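# Preparando a célula de lanches do zero: braços, dedos, câmeras de punho e a mesa

Faz tempo que prometo escrever isto com calma. Toda vez que alguém precisa montar ou retomar uma célula de dois braços para trabalhar com embalagens de lanche, acabo mandando um monte de mensagens soltas, e metade delas se perde no caminho. Então vai tudo junto, na ordem em que eu faço, com os desvios de sempre. Peguem um café, que é comprido!

A célula é uma Avermont de bancada: dois braços, uma garra de dois dedos em cada um, câmera pequena em cada punho e uma câmera fixa olhando a mesa. O controlador é um Stenus e o programa de rotinas é o Wakel. Se a sua combinação for outra, os nomes dos menus mudam, mas a sequência serve quase inteira.

## Antes de ligar qualquer coisa

Comece com a mesa limpa e os braços desligados. Passe um pano de microfibra levemente úmido no tampo e depois um seco. Migalha de biscoito é uma praga: entra debaixo dos expositores, e um expositor apoiado em migalha balança só o suficiente para você passar a tarde desconfiando da calibração.

Enquanto o tampo seca, faça a ronda dos parafusos. Eu sigo sempre do ombro para a ponta, um braço inteiro de cada vez:

- base e ombro, com a chave maior, sem forçar;
- articulação do cotovelo, só conferindo se há folga;
- flange do punho;
- elos da garra e, por fim, as pontas dos dedos.

Parafuso de dedo é o que mais se mexe. Se algum girar com a mão, tire, limpe a rosca, ponha uma gotinha de trava-rosca de força média e aperte de novo. Daquelas fortes, vermelhas, por favor não – já perdi uma manhã com um soprador térmico tentando desfazer o capricho de outra pessoa (que era eu mesma, meses antes).

Olhe também os cabos. Leve cada braço com a mão até o ponto mais distante que ele vai usar e veja se algum cabo estica antes da articulação chegar ao fim. A parte de trás da bancada pode ser a selva que for, contanto que o trecho que se move tenha sobra.

## Ligar e fazer o zero

Ligue o Stenus, espere a luz verde nos dois ombros e só então abra o Wakel. Nessa ordem. Se abrir o programa antes, ele procura os braços, não encontra, e às vezes carrega um perfil vazio sem avisar com muita clareza.

1. Leve os dois braços à posição de repouso pelo menu de rotinas.
2. Confira se as garras abrem por completo e se os dedos param paralelos.
3. Rode o zero das articulações, um braço por vez.
4. Salve o perfil com um nome que você entenda daqui a um mês. "teste_novo_final" não conta.

Depois do zero, deixo os braços fazerem a rotina de aquecimento, que repete o percurso vazio 39 vezes com velocidade baixa. Parece exagero, eu sei, e já tentei cortar. Mas a primeira meia hora de trabalho fica bem mais regular com ela, e é um tempo ótimo para arrumar os expositores... do lado de fora do alcance, evidentemente! Só ponha as mãos na mesa quando a rotina terminar e os braços estiverem em pausa.

## Arrumar a mesa

Aqui cada um tem seu jeito. Eu ponho as peças grandes primeiro (a bandeja, os expositores), depois as cestas, e deixo os produtos por último. Os expositores transparentes precisam ficar firmes contra o tampo, então empurro cada um de leve nos cantos; se mexer, fixo com fita dupla face fina pela parte de baixo. Cesta de vime não se fixa com fita, ela solta. Uso uma bolinha de massa adesiva embaixo e troco quando resseca.

Na hora dos produtos, misture formatos de propósito. Barra de chocolate, caixinha, pote com tampa redonda, caixa grande de biscoito, embalagem de alumínio: cada coisa dessas pede um jeito diferente de fechar os dedos, e uma mesa em que tudo tem o mesmo tamanho esconde problemas que vão aparecer no pior dia. Também não alinhe tudo com esmero. Eu deixo umas peças tortas, uma barra virada, um pote meio de lado.

Com a mesa montada, leve um dos braços até uma altura confortável em cima do expositor e abra a imagem da câmera de punho no Wakel. Os dois dedos precisam aparecer na parte de baixo da imagem, mais ou menos simétricos, e os produtos na parte de cima, com foco bom. Se um dedo invade muito mais que o outro, o suporte da câmera girou; afrouxe, corrija e aperte outra vez.
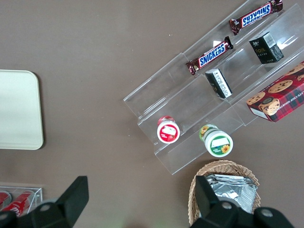

Uma leitora da primeira versão deste texto perguntou se não seria mais simples trocar o plástico transparente por um expositor fosco e acabar de vez com os reflexos, já que, na célula dela, a borda da prateleira some toda vez que a luz do teto bate de frente, e o braço desce achando que ali só existe mesa.

Seria mais simples, sim! Se você pode escolher, escolha o fosco e seja feliz. No meu caso o expositor tem que ser o mesmo que existe no balcão de verdade, e aí o trabalho passa para a luz e para a exposição da câmera. O que eu faço é o seguinte.

## Domar os reflexos

Uso um painel Lumenta de cada lado, virado para cima, de modo que a luz chegue à mesa rebatida. Luz direta em plástico é briga perdida. Se você só tem um painel, prefira rebatê-lo no teto a apontá-lo para a mesa, mesmo que fique mais escuro do que gostaria.

No Wakel, desligue a exposição automática das câmeras de punho. Deixo o ganho fixo em 300 e vou mexendo no tempo de exposição até as letras claras das embalagens escuras ficarem nítidas sem que o branco dos rótulos estoure. O valor de ganho é da minha câmera e da minha sala, então tratem como ponto de partida.

Aí vem a parte chatinha: mova o braço devagar por cima de cada expositor e observe os brilhos andando pelo plástico. Um brilho que anda junto com a câmera é normal. Um brilho que fica parado exatamente na quina de uma prateleira é o que atrapalha, e em geral basta girar o expositor um pouco. Os meus ficam na diagonal em relação à borda da mesa por causa disso, e acabei gostando do resultado também para o alcance dos braços.

Quando estiver bom, marque os cantos dos expositores no tampo com um lápis macio. Não precisa de fita colorida; a câmera fixa vê a fita, o programa vê a fita, e um dia alguém vai querer saber por que a garra tentou pegar a fita.

## Ajustar a força das garras

Cada produto tem um limite de força no perfil, e convém acertar isso do mais frágil para o mais resistente. Eu começo pelo sanduíche, que é o meu termômetro. Um sanduíche embalado em plástico perdoa pouco: com força de menos ele escorrega pela embalagem, com força demais o recheio vai parar onde não devia (e depois é você quem limpa os dedos, com cotonete, cantinho por cantinho).

O procedimento é assim:

1. Coloque o produto em cima do tampo, sem cesta, e feche a garra com a força no mínimo.
2. Peça ao braço para subir um palmo e parar.
3. Se escorregou, aumente um degrau e repita.
4. Quando segurar, sacuda com a rotina de balanço curto do Wakel.
5. Se resistir ao balanço, some mais um degrau e salve.

Faça isso sete vezes para cada produto, mudando um pouco o ângulo da pegada. Menos do que isso já me enganou: uma pegada bonita, bem no centro, não conta nada sobre aquela em que o dedo encosta só na ponta da embalagem.

Só depois passe para a cesta. Dentro dela os dedos têm menos espaço para abrir e a borda trançada gosta de enroscar na ponta, principalmente quando algum fio do vime está solto. Passe a mão na borda antes; fio levantado se corta rente com um alicate pequeno. Programe a descida bem na vertical e limite a abertura da garra à largura do produto mais uma folga pequena.

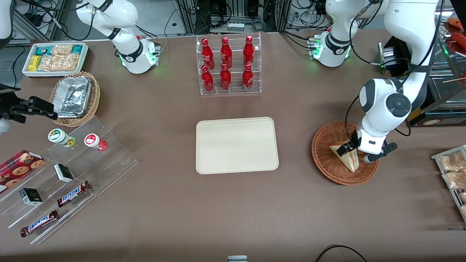
Com a cesta resolvida, faça a verificação dos dois braços ao mesmo tempo. Até aqui trabalhamos um de cada vez, e é muito fácil esquecer que eles dividem a mesma mesa. No Stenus existe uma zona comum no centro, que só um braço pode ocupar por vez; o outro espera do lado de fora. Confira se essa zona cobre a bandeja inteira e uma boa margem em volta. Quando mudei a minha bandeja de lugar, esqueci de mudar a zona, e os dois braços ficaram cumprimentando um ao outro no meio do caminho até a proteção disparar. Ninguém se machucou, mas a garra direita ficou com uma folga que demorei a achar.

Para testar, mande um braço até o centro e peça ao outro que vá para lá também. O segundo deve parar antes da zona e ficar quieto. Repita invertendo os papéis. Mantenha a mão no botão de emergência durante esse teste, com velocidade baixa, e não deixe para fazer isso às cinco da tarde, com pressa de ir embora.

## Limpeza das pontas e troca dos revestimentos

As pontas dos dedos juntam gordura, cola de etiqueta e açúcar. Limpo no fim de cada turno com álcool isopropílico e pano sem fiapo, garra aberta e braço desligado. Se a superfície estiver brilhando onde antes era fosca, lixe de leve com lixa 2000 molhada, seque bem e experimente de novo com o sanduíche. Se continuar escorregando, troque a ponta.

Depois de trocar, refaça o zero da garra e a etapa de força pelo menos para os produtos frágeis. O perfil antigo vai parecer que funciona, o que é uma armadilha das boas – a ponta nova agarra mais e você só percebe quando a primeira embalagem sai amassada.

## O que eu anoto

Tenho um caderno ao lado da bancada (de papel, podem rir) onde escrevo:

- qual perfil estava carregado;
- o ganho e a exposição de cada câmera;
- a posição dos expositores, com um desenhinho torto;
- pontas trocadas e parafusos reapertados;
- qualquer barulho estranho, mesmo que tenha sumido.

Essa última linha já me salvou em dezembro, quando um estalinho no cotovelo, que aparecia só de manhã, virou um rolamento para trocar. Pelas anotações deu para ver desde quando ele estalava e pedir a peça certa à Avermont sem desmontar o braço inteiro.

Para desligar, leve os dois braços ao repouso, abra as garras, feche o Wakel, desligue o Stenus e por último os painéis. Recolha os produtos que estragam e deixe os expositores onde estão. Se alguma etapa se comportar diferente na sua célula, escrevam nos comentários com a versão do Wakel, que eu vou corrigindo o texto aos poucos.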